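Parkport Community Help: Household and Classroom Equipment

Removing crumbs from LCD writing tablets
Posted by Francine Ouellet, Sun 27 October

Our reading room in Parkport keeps a set of LCD writing tablets for general use. They are frequently used near food, and crumbs and fine dust collect on the writing surface. Wiping with a dry paper towel leaves gray smudges and, on two of the tablets, what appear to be permanent fine scratches. I would be grateful for advice on a suitable procedure, and on whether a liquid cleaner is permitted.

Mackenzie Chisholm
Moderator, Grirkdale

Loose material should be removed before any wiping takes place. Pressure on a crumb will mark the screen in the same manner as a stylus, and a hard crumb may scratch it. The following order is recommended.

Lock the screen, if the model has a lock, and place the tablet on a firm table.

Tilt the tablet over a tray and tap the back lightly. Remove what remains with a soft, dry brush, working from the center toward the nearest side.

Dampen a microfiber cloth with plain water and wipe in one direction without pressing. Liquid must not be applied directly to the tablet. Alcohol and window cleaner are not advised.

Dry the surface with a second cloth, then press the erase button to clear any marks made during cleaning.
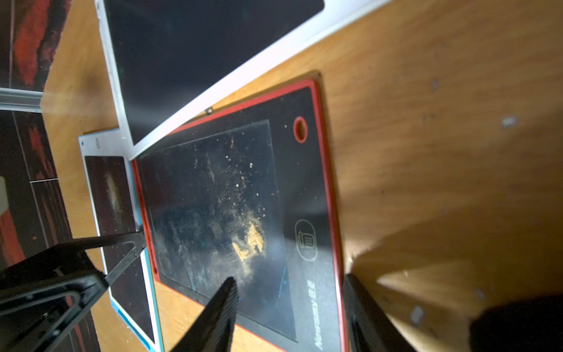 Gaétan Ouellet
Member, Després

I just use my sleeve. No complaints in 2 years.

Jade Robichaud
Member, Parkport

I concur with the moderator's procedure and would add one point. Crumbs also settle in the seam between the screen and the border, where a cloth will not reach them. A dry, soft toothbrush is adequate for this purpose. Knives and pins should not be used. Our branch allows 30 minutes each month for cleaning the full set.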